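Clearing error 114 (finger contact) on the Harna arm

Error 114 means a finger met resistance on the way down. Ours came up 20 times in November, nearly always at the bin. Press the stop before you reach in. Don't jog the arm sideways to free it.
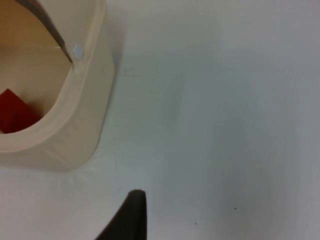

Re-teaching the approach fixes most of these. Set the new waypoint in slow mode, well above the bin. Its thick rim curves around at the corners, so check finger clearance there as well as along the straight sides. Save, then run one colour block through at half speed. If 114 returns, tell Zainab Nwachukwu.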